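Dostbridge opens its equipment planning service to smaller care homes and housing teams

Dostbridge, 14 March 2022

Hello from all of us at Dostbridge. I'm Graziella Lombardi, I look after planning and purchasing here, and I've been let loose on the press release because I'm the one who'll be picking up the phone when people ring about it.

From today our equipment planning service is open to any care home, sheltered housing scheme or small hospital that's thinking of buying an indoor service robot. Until now we've only done this for customers who were already buying from us, which always felt a bit backwards to me. By the time somebody had signed an order, half the useful questions were too late to ask!

So what do you get? You send us floor plans, a list of the jobs you'd like done and a rough idea of what you can spend. We build your rooms in simulation, run the jobs through them, and send back a written plan with a budget you can put in front of whoever holds the purse strings. The plan sets out what to buy, what to leave for another year and what to alter in the building first. It's yours to keep, and you can take it to any supplier you like (yes, including the ones down the road from us).

I should say why I care so much about this. When I started in purchasing I bought machines from the brochure, more or less. Payload, battery life, price, delivery date, done. Then I'd get a call from the site asking why nobody had budgeted for the door on the second corridor. Doors are the thing. They swing the wrong way, they have stiff handles, there's a mat on the far side, somebody has put a bag down next to them. None of that is on a price list and all of it costs money.

That's the reason so much of our simulation work is about doors and floors. My colleague Shirin Salehi builds the rooms, and she's very patient with me when I come in waving a quote and asking if we really need the dearer wheels.
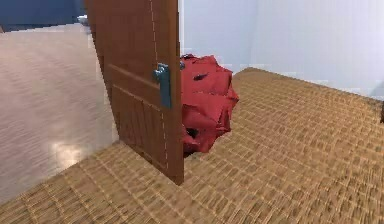

One of our simulated rooms: a part-open door with a lever handle, a woven mat and a smooth grey floor.

A corner like that one raises several lines in a budget. Two kinds of floor meet right by the door, so we need to price wheels that are happy on both. A lever handle is generally kinder to a robot arm than a round knob, but you still have to decide if you want to pay for an arm at all, or fit a powered opener and buy a simpler machine. Then there's whatever has been left on the floor. A soft, crumpled thing is harder for some sensors to make sense of than a nice square box, and better sensors are one of the places where quotes start to climb.

I like going through pictures of this sort with customers because the talk gets practical very quickly. People look at a door and start telling me about their own doors.

How we've set the prices

There are two ways in. The short plan covers up to 12 rooms and is meant for places buying a first machine. The full plan covers a whole building and adds servicing, spare parts, staff training and a replacement date, so you aren't caught out when the battery wants changing. The fee for each is fixed before we start, and if we've misjudged how long your building will take us, that's our lookout.

We've been trying this out quietly with the housing team at Brellholm, who have 43 flats over a shared ground floor and wanted a delivery trolley for laundry and parcels. Samuele Mancuso, who runs the building there, was kind enough to send me a few words:

"I'd put the whole budget down against the robot and nothing against the building. Graziella's plan moved a fair chunk of it over to doors and thresholds, and I grumbled, and then I walked the route with a tape measure and stopped grumbling. We're ordering one machine this year where I'd wanted a pair."

I'm quite proud of that last bit, even if our sales desk would have liked the pair.

Renji Honda, who heads up the technical side, asked me to add a word of caution and he's right to. A simulation is a planning tool. It helps you compare choices and spot trouble on paper, and it doesn't replace a proper trial on your own floors with your own staff about the place. Every plan we write has money set aside for a site trial, and we'd ask you not to cross that line out to save a few pounds. In his words: "Budget for the trial first and the machine second. If the trial goes badly you'll be glad you still have the rest."

What to have ready

If you're tempted, dig out your floor plans (old ones are fine, we'll ask about changes), measure your narrowest doorway and make a note of which way each door opens. Jot down where the flooring changes, and mention mats and rugs even if you think they're too thin to matter. It also helps to know when your financial year ends. Plenty of people come to us in a rush with money to spend by Friday, and we'd much sooner talk in the spring about an order for September.

We can take new planning work straight away. The waiting time for a short plan is around two weeks at the moment, and full plans depend on the size of the building and how quickly we can get answers about it. Bendik Hedlund is keeping the diary, so he's the person to pester about dates. I'm the person to pester about money, and I'm happy to talk to journalists too, or to anyone who'd like a sample plan with the customer's details taken out.

Ring the main Dostbridge number and ask for extension 221. If I'm out, leave a message with your name and the kind of building you've got, and I'll call you back.

Contact: Graziella Lombardi, Planning and Purchasing, ext. 221 | © 2022 Dostbridge. All rights reserved. | Back to top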